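The Ring Cup: A Small Gallery

Posted 9/22/18 by Meron Worku

I run a page about cups. My brother-in-law thinks this is a cry for help, but the cups keep arriving and somebody has to look at them properly. The latest is a child's cup in a sort of off-white that paint shops would charge you extra for. It came to me in a box of kitchen odds and ends from the Maluleke sale in June, under a salad spinner with no lid and 20 or so teaspoons from 20 or so different drawers. I paid six dollars for the lot and would have paid it for the cup alone, though I kept my face still at the time.

I know of two other people who collect nursery tableware with any seriousness. One of them is Riaan Mtshali, who has something like 1000 pieces in his garage and no longer has a car in it. He looked at my cup for a while and said, "Well, it's got shoulders." I've had worse reviews of things I love.

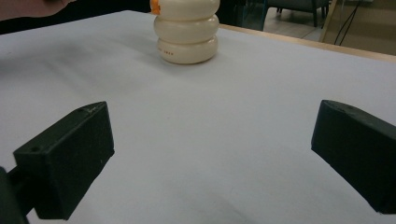 Children's cups go through fashions like everything else. When I was small they came in one shape, straight up and down, in a colour chosen to hide beetroot. Then came the handles, then the spouts, then the cups weighted at the bottom so they could be knocked over with more conviction. The ring cup belongs to another branch of the family. Stood on its own at the far side of a big pale table, its three puffy tiers give it the build of a snowman whose head has been borrowed. Naledi Mokoena calls it the Michelin egg cup, and I've asked her to stop.

The rings do have their good points. Small hands like a groove, and so do mine before the first coffee of the day. On the other side of the ledger, grooves are where porridge goes to retire. If you own one of these, keep an old soft toothbrush by the sink and be patient with it. I did mine twice, then a third time because company was coming.

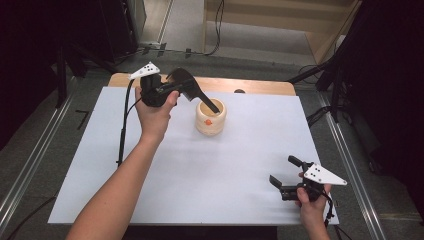
Photo: Xolani Baloyi / Lendau

People do ask whether a cup like this is for drinking, stacking or looking at. Most nursery things end up doing all three jobs before lunch, plus a fourth as a hat for a bear. I'd call it a cup on the grounds that it's open at the top and I want it to be one. Wian Kruger, who sells kitchenware at the Skumgate market and has opinions to match his stock, favours "beaker". We've agreed to avoid the subject at dinners.

What I can't tell you is how old it is. There are no catalogues to speak of for this sort of thing. I went through two cartons of old Vendus flyers hoping for a match and came away with a sneeze and a recipe for apricot slice. The slice was very good. The cup remains a mystery, so if your nan had one, or your daycare had a whole cupboard of them, please write in. I'd be especially glad to hear from anyone who has seen it in another colour.
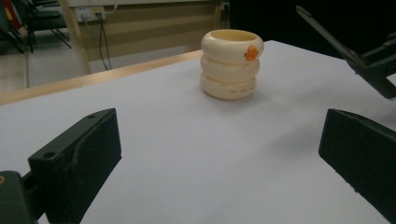 Riaan's theory is that there must be a matching bowl, because in his experience there is always a matching bowl and somebody else always has it. He's offered to swap me a divided plate and a rather grim clown mug if the bowl turns up in one of his crates. I've said yes to the plate.

Next month's gallery is eggcups with feet. Naledi has already sent in six, and one of them is wearing boots. Send yours to the usual address, washed please — I'm still finding bits of somebody's 1980s in the last parcel.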